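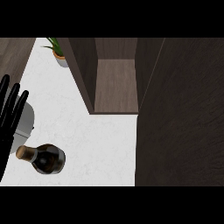
**Garment Construction, Unit 4: Sleeves and Range of Movement**
Handout revised 03/04/2019, R. Gaillard

A set-in sleeve restricts the wearer at two points: the underarm and the back of the shoulder. Both are governed by the height of the sleeve cap. A high cap hangs cleanly with the arm down and drags the bodice up when the arm is raised. A low cap does the reverse, with folds at the underarm when at rest.

Terms used in this unit:

- *Cap height*: bicep line to top of sleeve.
- *Ease*: sleeve seam length minus armhole length.
- *Pitch*: the angle at which the sleeve hangs.

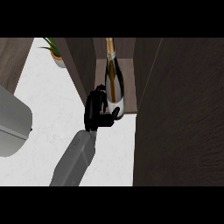
Lowering the armhole does not add movement. It shortens the side seam and so reduces reach. To test a toile, the wearer raises the arm to 90 degrees and the rise at the hem is measured in mm. Over 40 is a fail for workwear; tailored jackets are allowed up to 70.

**For the June session**

1. Trace block 2146 (Brannigan set) and mark the bicep line.
2. Draft a second sleeve with a lower cap, keeping the seam length unchanged.
3. Sew both in calico and record the hem rise for each.

Gussets are covered in Unit 5.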